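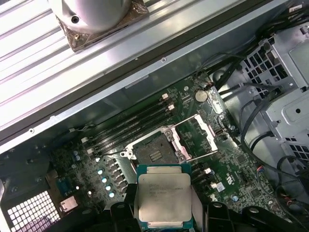
The Second Life of the Office Tower

13 Sep 2023

There is a particular kind of computer that almost everybody over a certain age has kicked by accident, the big tower that sat under the desk at work, humming away and warming your ankles in January. Offices bought them by the truckload and then, one upgrade at a time, stopped wanting them. A good many of the ones from around Wistport end up on a bench at Mornen, a repair shop on the Restoton road, and I spent a happy morning there learning to love them again.

I had expected something fiddly and a bit grim. What I found, once the side panel was off, was a tidy little town of ridges, rails and slots (and dust, of course, there is always dust). 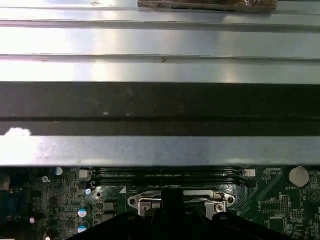

Black memory slots beneath a silver bar, with dust on the dark band behind.

The shop takes in 700 machines a year, and 600 of them go back out to schools, clubs and small businesses. They start with the same checks you could do at home: unplug everything, lay the case on its side, touch bare metal before you touch anything else. Then comes the soft brush, and a good deal of patience.

The processor is the part that makes newcomers hold their breath. It's a small square thing that sits in a socket full of very fine contacts, and it wants to be set down flat and left alone, with no pushing and no wiggling. You close the load plate over it, bring the lever down, and only then do you let yourself breathe out.

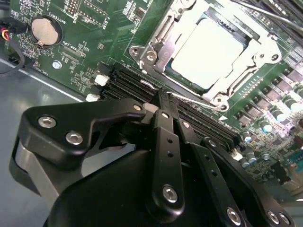 The battery, the processor in its frame and the row of memory slots, all close neighbors on the board.

Memory is kinder. The notch tells you which way round each stick goes, and a firm, even press does the rest. I was told that a machine given up as hopeless often needs only this, a fresh coin cell and a clean, and that the cheapest refurbished tower on the Mornen shelf goes for $51, which I have spent on worse lunches.

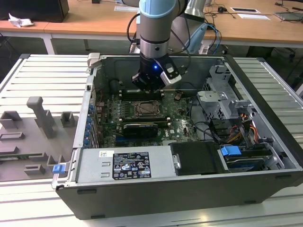
Before You Open Yours

Take a photo of the cables first, and then take another, since the one you need is always the one you missed. Keep the screws in a saucer. If your tower has a drive in it, copy off anything you'd be sad to lose. And give yourself a whole afternoon with the radio on, because this is slow, pleasant work and it would be a shame to rush it.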